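Search this notebook Go Advanced

2019-10-31
Botond Lengyel

Table session, dumplings. Continuing from the steaming notes in the Vudthorpe binder, so I won't repeat the dough tests. The question for this round was serving: how long the pieces can sit in the basket before they stick to each other, and whether they should go to the table in the bamboo or be moved to a plate first.

Dough was two batches. The plain one is the usual wheat starch mix from Virág, weighed to 332 g before water. The green one is the same with spinach juice in place of part of the water. I strained the juice through a cloth this time and the color came out more even than in April, when we had streaks. Both batches rested under a damp towel while I made the filling. The plain dough dried at one corner where the towel had slipped, and I cut that corner off and threw it out.

Filling notes. Cabbage salted and squeezed hard. I squeezed it, left it in the colander, and squeezed it again, and there was still water in the bowl the second time. Less sesame oil than the recipe card says. The card is wrong, or it was written for a larger batch. I have penciled a question mark on it. Please leave the question mark until someone has tried the full amount.

Folding: most are half-moons, pinched along the edge. The big flat one is my attempt at the wide pleat. It takes more dough than it is worth and the thick part needs longer over the water. I would not make more of those.

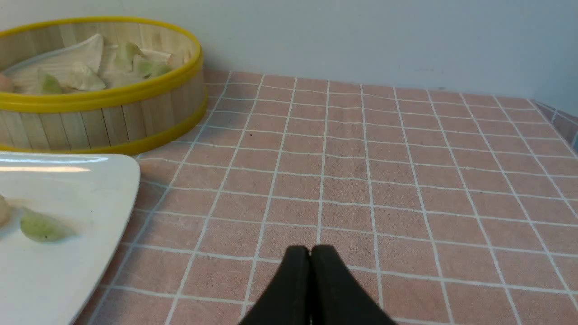

Moving them is where we lose wrappers. Metal tongs are no good for this. A thin spatula with a little oil on it works if you come in from the side and go slowly, and the liner has to stay flat while you do it. If the liner lifts, put the spatula down and press it back first. I have also tried chopsticks, two pairs, one under each end, and it was slow and I tore one.

Order of moving: start with whatever is closest to the rim. The ones in the middle hold each other up, and once the outside is clear there is room to get under them. I did it the other way in April and had to scrape.

The Cero timer runs slow. I checked it against the wall clock over a long count and it lost 5 seconds. Fine for steaming, not fine if anybody wants to use it for the tea tests.

Plate or basket: I still go back and forth. The bamboo keeps them soft longer and looks better on the pink cloth. The glazed plate is easier to wash, and you can see at once which wrappers have split. The drawback is that they slide and settle against each other, and if they are left that way they stick at the edges. A few drops of oil spread with a finger before plating helped in the last round. Too much and they slide even more.

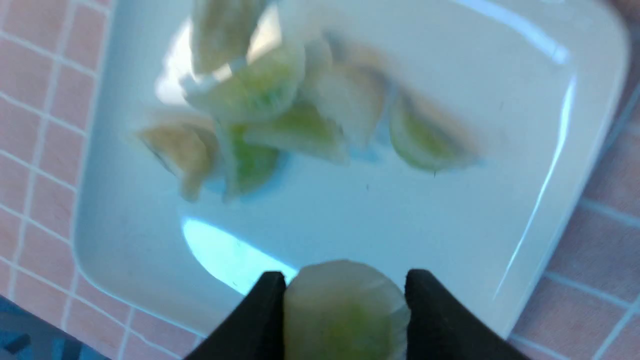 Color of the green ones. I had them down as too pale when raw, but with the filling behind a thin wrapper they look green enough. I would keep the juice at the present amount. Going darker makes the dough taste of spinach and I do not want that.

Things to get before next time: liners cut to the basket size (the Skosano ones are item 2120 in the catalog, the larger round is no use to us), a second thin spatula, more wheat starch. Soy and vinegar are fine, there is plenty.

Cleaning: no soap on the bamboo. Hot water, brush, stand it on its side by the window until it is dry right through. Last time it was put away damp and smelled of it. The tablecloth can be wiped down — it does not need to go in the wash every time.

Still open: whether the green dough freezes. I put a few raw ones on a tray in the bottom drawer, labeled. Do not eat them.

Comments (3)

K.: On the recipe card, I think the oil was for a double batch. The old card had "x2" in the corner and it got lost when it was copied out.

starchy: Try cabbage leaves instead of paper liners. They come off with the dumpling and you can eat them.

Botond Lengyel: Thanks, both. K., if you still have the old card, clip it into the binder. I'll try the leaves when the liners run out.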